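Wood finishing

Wood finishing is the process of refining and protecting a wooden surface, most often on furniture, floors, doors and tabletops. It is usually the last step in making a piece, and it can take up a large share of the total working time. A finish makes the wood easier to clean, slows the movement of moisture in and out of it, and changes its color and sheen.

Preparation

Most finishes show scratches that are hard to see on bare wood. The surface is therefore planed or scraped, then sanded with progressively finer paper. Sanding follows the direction of the grain on the last passes. Dents can often be raised with a damp cloth and a hot iron, which swells the crushed fibers. Small holes are filled with putty or with a mixture of glue and sanding dust, although filler of either kind takes stain differently from the wood next to it.

Open-grained woods such as oak and ash have large pores. If a level surface is wanted, a paste filler is rubbed across the grain and the excess wiped off before it hardens. Maple, cherry and birch have small pores and are seldom filled.

Coloring

Stains are made with either pigment or dye. Pigment particles lodge in the pores and scratches and make the grain stand out. Dyes dissolve fully and color the wood more evenly, but many of them fade in sunlight. Orange and red-brown shades were common on household furniture for much of the twentieth century and are still sold under names such as maple, honey and colonial.

Pine and other softwoods tend to absorb stain in blotches. A thin coat of diluted finish applied beforehand reduces the effect. Chemical coloring is also possible. Oak exposed to ammonia fumes turns brown through a reaction with the tannin in the wood, and iron salts turn it gray or black.

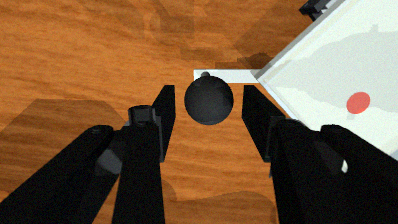 Clear finishes

Clear finishes are commonly divided into those that soak in and those that build a film. Linseed and tung oil belong to the first group. They are wiped on, left for a short time and wiped off again, and they cure slowly by reacting with oxygen. Oiled surfaces are simple to repair but offer little resistance to water and heat.

Shellac, lacquer, varnish and water-based finishes form a film. Shellac is a resin dissolved in alcohol. It dries quickly and sticks to almost any clean surface, and for that reason it is often used as a sealer under other coatings. Alcohol and strong cleaners damage it. Lacquer is normally sprayed, and each new coat partly dissolves the one beneath. Oil-based varnish, including most polyurethane, is tougher and has a yellow cast that deepens with age. Water-based products stay nearly colorless and have less odor, but they raise the grain and usually need a light sanding after the first coat.

Wax is used alone on decorative pieces or as a polish over another finish. It adds a soft shine and little protection.

Sheen

Sheen depends on how evenly a surface reflects light. Flatting agents, usually fine silica, are added to make satin and matte products. They settle in the can and must be stirred back in before use. A gloss film can also be dulled after curing by rubbing it with steel wool or an abrasive pad.

Safety

Rags wet with linseed oil or oil-based varnish can heat up and catch fire as the oil cures. They should be spread flat outdoors to dry or kept under water in a closed metal container. Solvent vapors call for good ventilation, and fine sanding dust should not be breathed in.

See also: French polish, Veneer, Wood grain

Contact | Copyright Helwood Reference | Back to top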